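We use cookies to keep you signed in and to remember your display settings. By continuing to browse you accept this. Accept | Manage preferences

Motion sensor path lights along a side yard – worth it, or will I hate them?

marlowgarden
Hi all, long time reader and very occasional poster. We have a narrow path that runs from the driveway to the laundry room door, and after dark it is pitch black. I'm looking at the Castia bollards, the ones that sit at a low glow and come up when you walk by, and I need three of them for the length we have. My husband thinks one plain wall light over the door would do the job for a lot less money. I go back and forth with my arms full most evenings, so I really don't want to be feeling for a switch. Laundry corner as it stands:

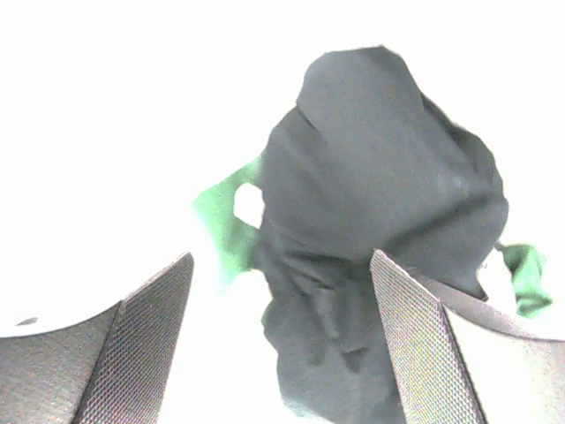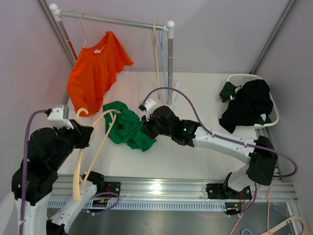

Has anyone lived with sensor lights for a whole year, winter and all? And did the neighbors mind?

RE: Motion sensor path lights along a side yard

tobyfromthehill
Welcome, and what a nice project to have on your hands! We put in the Vostevix ones two summers ago and I would buy them again tomorrow. The low setting is soft enough that our bedroom stays dark, and when the dog goes out they come up slowly, so it never feels like a prison yard. My one piece of advice would be to spend a little time on the placement before you dig anything. I stuck garden canes in the ground with flashlights taped to them (my wife has photos, sadly) and walked up and down for a couple of evenings, and I ended up moving two of them a good way from where I had planned.

hollis_b
I'm going to side with the husband, sorry! I had sensor bollards at my last house and they drove me up the wall. Every cat on the block set them off, and so did the tall grass when the wind got up. One good shielded fixture over the door, pointed down, on a timer. It costs very little and there is only one thing to break.

tobyfromthehill
Hollis, was that an older set, though? You can turn the sensitivity down on most of the newer ones. We get raccoons nearly every night and ours ignore most of them. I do agree about the grass, I keep ours trimmed short near the sensors.

hollis_b
They were old, I'll give you that, and I never did find the manual. I still think a wall light is plenty for a short path. How long is it, Marlow?

marlowgarden
It's 63 feet from the driveway to the door, with a bend by the water meter. The bend is what worries me about a single wall light – I can't see how it would reach past the corner of the house.

hollis_b
Oh, well, with a bend that's a different story. I'd still do the wall light first and see what is left in the dark, then maybe add one bollard at the corner.

Damian Witkowska
Hello everybody, I fitted garden lighting for a good many years before my knees gave out, so forgive me if I go on a bit. Low voltage is the friendly choice for a path like yours, and you should add up the wattage of everything you plan to hang on the transformer and leave yourself some room. A 150 watt transformer will run three LED bollards without noticing them, and you'll have plenty left if you catch the bug and want to light a tree. Ask for a warm color too. The cool white ones look sharp in the store and then make your hydrangeas look ill. As for neighbors, a cap that throws the light downward solves most complaints before they start, and I always found that knocking on the door first solved the rest.

pennyroyal9
Has anybody tried the Bassi ones? I like the shape, but the reviews I read were all over the place and a couple of people mentioned water getting into the base.

tobyfromthehill
My sister has a pair, Penny. One fogged up in April and they sent her a new one without any fuss. She is happy with them, but I'd put gravel underneath for drainage.

marlowgarden
You are all so kind, thank you! I showed this thread to my husband and we've agreed to try Toby's flashlights on canes this weekend, with a wall light over the door either way (so Hollis, he says to tell you he feels very supported). Damian, could the transformer go inside the laundry room, or does it have to be outdoors?

Damian Witkowska
Indoors is fine if the maker says so, and plenty of them do. Check the label for that and for how far it wants to be from the wall. Keep it well clear of the sink, and have an electrician look at the outlet if the house is an older one.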